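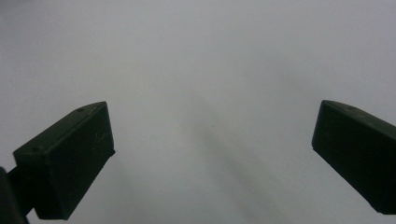

Getting label glue off white storage bins – what works?

MacLeish
2025-05-21
I have 18 white plastic bins to clear before they go on the shelves. Each has a barcode sticker low down on the front. Peeled cold, the paper layer splits and the adhesive stays behind. I have tried washing-up liquid and warm water for 20 minutes, with limited effect. I don't want to haze the plastic. Worktop is white too, so any solvent needs to be safe on that.

Erlinda Agbayani
Hairdryer on low, 3 cm away, keep it moving. Lift one corner with a fingernail and pull back flat against the surface. Residue comes off with cooking oil, then detergent. Do not use acetone until you know what the plastic is.

Jarel
Disagree on the hairdryer. Thin bins go out of shape near the handle slot. White spirit on a cloth, rinse after. I did a batch last September and they are still fine.

MacLeish
Mine have an oval slot with a raised rim, sticker just below it and to the right. There is a grey scuff to the left of the slot as well, which I would like to get rid of.
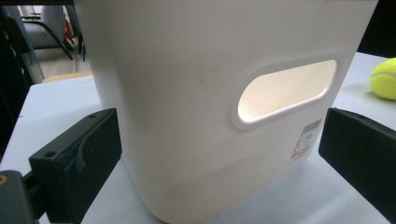
Fidel Benítez
For scuffs, a damp melamine sponge with very light pressure. It is an abrasive, so on a matte finish it can leave a shiny patch – test it on the base first.

Jarel
Bicarbonate paste does the same job and is slower to damage anything.

Erlinda Agbayani
It also scratches. I would leave the scuff alone and turn that side to the wall.

MacLeish
Will try oil on one bin and white spirit on another, both on the base.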